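Grasp planning weekly, Jisville office, notes from Monday

I'm on notes again, so you get my version. We started late because the call link was the old one (fixed now, same room, new address).

First up was the Barkumix planner. The new build cuts replanning when the target pose jitters, and on the replay set of 900 picks it stops flip-flopping between two approach directions. I'm really happy with this one! What's left is the timeout. It's still hard-coded at 10 seconds and I want it in the config file before we merge.

Then perception, which ate most of the hour. Our depth filter throws away good points on shiny white plastic, so the mask shrinks and the width estimate comes out too narrow. We went back and forth on whether to patch the filter or retrain on more glossy things in cluttered boxes. I argued for retraining (surprise) and we agreed to try both, filter patch first. 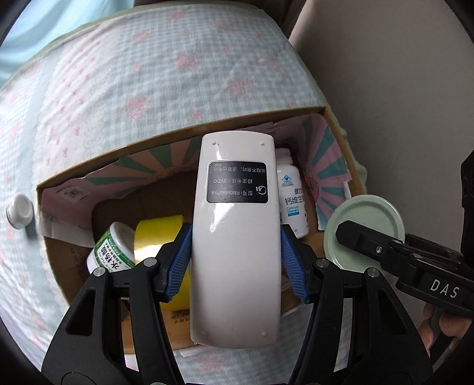

Issa's view was that the filter is fine and the real trouble is the timestamps, with depth and color drifting apart whenever the wrist turns fast. Fair point, and I couldn't rule it out, so we're adding a sync check to the loader and logging the offset for every clip.

Gurkenex, our labeling tool, is crawling again once a project goes over 3,000 clips. The thumbnails all load at once. Paging is half written on a branch and I said I'd finish it, so please don't start a second one.

Quick one on control: the grip force ramp stays as it is until the sync check is in. We don't want to be tuning two things at the same time.

To do:
Timeout into config, me
Filter patch and sync check, Issa
Paging in Gurkenex, me
Replay numbers for all 3 planner settings, still needs an owner

Next meeting same time, and bring your failed clips.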